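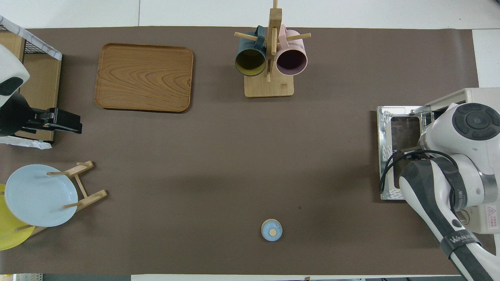 our table for the kitchen task, mugs on the tree

trnka_58
Okay so our club finally has the whole kitchen laid out for the Juvolberg challenge! Mug tree, two plates in the rack, wood tray, toaster oven, all of it. We've got 200 practice runs saved and I want to freeze the layout tonight. Anything you'd move before I start taping outlines on the mat?

prombridge_mia
The toaster oven. It's right over on the arm's side, and when we had ours like that the elbow kept getting way too close. I'd slide it toward the middle.

trnka_58
Hmm, but then every run we've saved is with it on the right. I really don't want to redo 200 of them...

kollard
Leave the oven alone. The rules let you put it anywhere on the mat. I'd worry more about the mugs, teal and pink both hang by the handle and a handle is a skinny little target. Do the tray first, get some easy points, then go for mugs.
Dušan Kollár (Brenalura team)

prombridge_mia
Disagree on order! We did mugs last in December and ran out of time. Mugs first while you're fresh.

kollard
The robot doesn't get tired, Mia

prombridge_mia
No but the kid on the controller does lol

trnka_58
Ha, fair. What about that round blue lid or container with the tan knob? Is it okay sitting out by itself near the front?

kollard
Fine by me. Knob's easy to grab. Just watch the cable by the elbow, ours snagged on run 105 and took a plate with it.

trnka_58
Ok, oven stays, going to try mugs first and see. Will post times after 6.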